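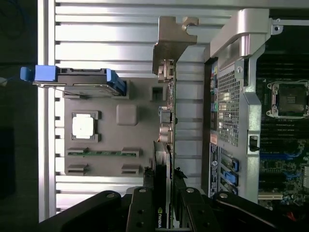
4. Fitting the board and getting your Stonine running

Right, if you've followed me through parts 1 to 3 you've got a spare PC case, a power supply that works and a desk you don't mind taking over for an afternoon. Now for the part I like best - putting the insides together and turning the thing into a little home server that looks after your photos, your music and the backups you've been meaning to do for years. (I run mine in the cupboard under the stairs in Moltivcombe, next to the hoover. It's perfectly happy there.)

Stonine is the name of the server software I use all through this guide. You'll need the Stonine installer on a USB stick, which we made in part 2. If you skipped that, go back and do it now, as you can't do it halfway through this one without a second computer.

4.1 Before you start

Switch the power supply off at the wall and pull the lead out. Then press the case's power button once and hold it for a few seconds to clear what's left in there. Take off your woolly jumper too! I built my first one in February in a thick fleece and crackled every time I moved.

You'll want:
a medium cross-head screwdriver
a saucer for the screws
the paper booklet that came with your motherboard
a torch, or a phone with one

CAUTION: Touch a bare metal part of the case before you pick up any board, and do it again each time you come back from making tea.

4.2 Putting the board in the case

1. Lay the case on its side with the open part facing up.

2. Push the metal back plate (the thin one with all the cut-outs) into the slot at the rear from the inside. It should click at all four corners. Mine never clicks at the last one until I've sworn at it a bit.

3. Screw the brass stand-offs into the case wherever your board has a hole. Check this twice. A stand-off where there's no hole can short the back of the board.

4. Lower the board in at a slight angle, sockets towards the back plate first, then let it down flat.

5. Put all the screws in loosely, then go round and tighten them. Firm is plenty.

NOTE: If the holes and stand-offs are out by a hair, slide the whole board towards the back plate. The little springy tabs push back at you and that's normal.

4.3 Memory and drives

6. Open the clips at the ends of the memory slots. Some boards only have a clip at one end, so don't go hunting for the other.

7. Line up the notch in the memory stick with the bump in the slot and press down with both thumbs. It takes more of a shove than feels right.

8. Fit your 2 drives in the bays and plug in the data leads first, then the power leads. Both plugs are L-shaped and only go in one way round.

I'd use two drives of the same size. Stonine keeps a copy of everything on each, so if one dies you've still got your holiday pictures. This isn't a replacement for a proper backup somewhere else, mind - I'll bang on about that in part 6.

4.4 First start

9. Plug in a screen, a keyboard, the network lead and the USB stick. Put the power lead back in and press the button.

10. Tap F2 or Delete as soon as it wakes up (your booklet will say which) and choose the USB stick as the first thing to start from. Save and leave.

11. Wait for the blue Stonine menu and pick Install. The whole business takes roughly 49 minutes on my old machine, and it'll look stuck for a good part of that. Leave it be.

12. When it asks for a name, choose something short. Mine's called Beltville and the old one was Zamudio, for reasons that made sense at the time.

13. When it asks for a port number you can leave the one it suggests. I changed mine to 1881 as something else in the house was already using the usual one, so that's what you'll see me typing in the later parts.

14. Take the stick out when it tells you to, then press Enter.

CAUTION: The installer wipes both drives completely. If there's anything on them you want, stop at step 11 and copy it off first.

4.5 If it won't start

No lights, no fans: check the switch on the back of the power supply. I've taken a whole machine apart over that switch.

Fans but no picture: push the memory sticks in again, harder this time.

Beeps: count them and look in your booklet, as every maker does it differently.

It starts, then stops after a few seconds: look for a loose processor fan plug, then for a stray screw under the board.

Once you can see the log-in page from another computer in the house, you can unplug the screen and keyboard and carry on to part 5, which covers users and shared folders.

Last changed 26/02/2021 (step 13 reworded)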